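2022-05-18, folding cell

Ran the Besska arm on thin knits again, 100 pieces. Milagros Chambi moved off the folding table to loading and checks. She says her wrists are better but the job is duller, and she now waits on the machine – 3 stops before lunch, each needing her to reset the cloth by hand. Two people from the late shift asked if their hours change. I had no answer, will ask Sánchez. Slower close speed next.
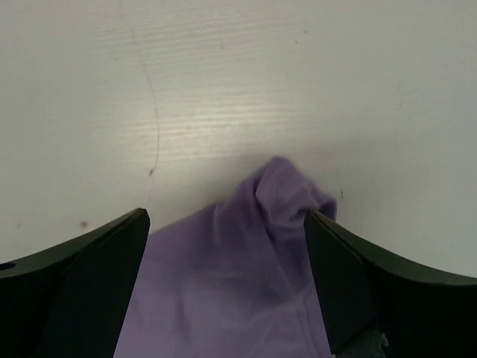
Lavender knit between the fingers, fold against the right one.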